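I have taught basic suturing at Plekidska for long enough that people have stopped asking whether I like it. I do, very much, and the part I like best is the part most programs want to get rid of, the soft, slippery, uncooperative tissue on the tray. Every spring, usually in March when the budget comes up, someone sends me a catalog of silicone pads with the cuts already molded in. The pads are tidy and they keep in a drawer (I own four of them myself), and I still think a beginner who learns only on pads has been shortchanged.

A pad is the same all the way across. You learn its pull in the first ten minutes and after that your fingers can coast. Tissue changes under your hand, firm in one place and thin as wet paper an inch over, and the thin places will teach you more about tension than I can in an afternoon of talking. The student who pulls too hard sees the edge go ragged, and she pulls a little less the next time, and I haven't had to say a word!

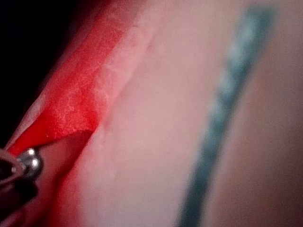

## The case for gray braid

Then there is the thread, on which I hold stubborn opinions. We start everyone on braided. I know the arguments for monofilament, and Stevens, where I trained, started us on it, and I spent most of that year chasing springy loops across the table. Braid lies down where you put it. It has some grip to it, so a first throw has a decent chance of staying put while you fumble for the second, and a beginner needs that kindness. You can also see the twist of it, and a kink shows up plainly if you are paying attention.

It frays, I grant you. Cut it with tired scissors and the end opens up like an old shoelace. My answer is to buy better scissors. 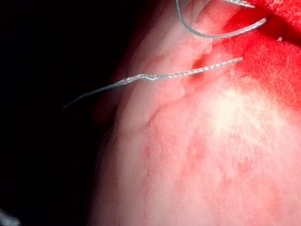 *Gray braided thread on pale pink tissue.*

I also like people to see the ends. In a textbook drawing the thread comes from nowhere and finishes in a perfect little knot, and so my students arrive with no idea how much of this work is looking after loose ends: where the long one has wandered off to, whether the loop you mean to close is the one you have hold of. A class of 40 can get through a great deal of thread in an evening, and I would much rather spend our money there than on another box of pads.

The other thing I would spend it on is light. Pink on pink is hard to read, and when the background drops away into shadow, a small slit in the surface can pass for a fold.
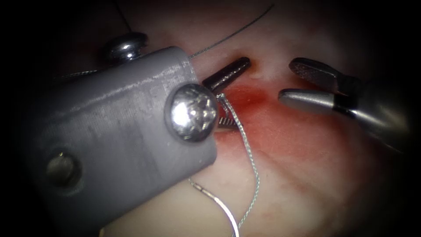 So we slow down. I ask for one stitch, placed well, and then a good long look at it before anybody reaches for the next. Some of them hate this. They have watched videos where the whole row goes in at a gallop, and they want the row. I let them have it in the last 60 minutes of the course, and by then most of them have gone quiet and careful on their own and don't want to rush at all.

Keep the pads for the kitchen table, by all means, and practice your knots on them while the soup heats up. But if your program is about to give up its tissue sessions to save a little cleaning, please go and argue for them. Bring your own scissors.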